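NOTA DE PRENSA

Trovbridge y Lengyel presentan un método para que los robots aprendan tareas de lavandería con menos demostraciones

Huditz, junio. El laboratorio de robótica Trovbridge y la empresa de software Lengyel comunican hoy los resultados de Plolemau, un método de aprendizaje por imitación para robots de dos brazos. El método fue evaluado en una tarea doméstica conocida por todos: pasar la ropa de un cesto al tambor de una lavadora de carga frontal.

Hasta ahora, el modelo de referencia de Trovbridge necesitaba 4000 demostraciones teleoperadas para esta tarea. Con Plolemau, el equipo obtuvo un resultado superior utilizando un conjunto de 3574, grabado en el laboratorio de Huditz. La diferencia principal está en la selección de los datos. El sistema divide cada demostración en fases cortas y da más peso a los momentos en que las pinzas entran en contacto con la tela o con la puerta de la máquina.

La ropa es un material difícil para un robot. Una prenda arrugada no tiene una forma fija, y el punto por donde conviene agarrarla cambia en cada intento. Por esta razón, las pruebas se realizaron con 16 prendas distintas, entre ellas camisetas deportivas, toallas y pantalones de algodón, y cada prenda se colocó en el cesto sin doblar.

El montaje es sencillo y se puede reproducir en otros laboratorios. El cesto se coloca en el suelo, delante de la lavadora, y los dos brazos trabajan con pinzas paralelas de dos dedos. Una cámara en la cabeza del robot ofrece la vista general, y la información de cerca llega por cámara de muñeca. 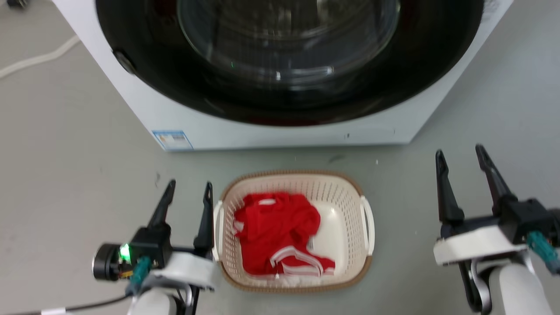 Resultados y limitaciones

En la evaluación final, el robot completó la tarea con todas las prendas del conjunto, excepto las toallas más grandes. En estos casos, una parte de la tela quedó fuera del tambor y fue necesario un segundo intento. El equipo considera que este problema está relacionado con el orden de los movimientos de los dos brazos, y lo estudiará en la fase siguiente.

El entrenamiento del modelo duró siete días. Trovbridge señala que los resultados corresponden a un solo modelo de lavadora y que todavía no se ha probado el método con máquinas de carga superior.

Disponibilidad

El código de Plolemau y una parte de las demostraciones estarán disponibles para grupos de investigación, previa solicitud a Lengyel. El artículo técnico completo se puede pedir en la oficina de comunicación de Trovbridge, en Huditz, que atiende también las consultas de los medios.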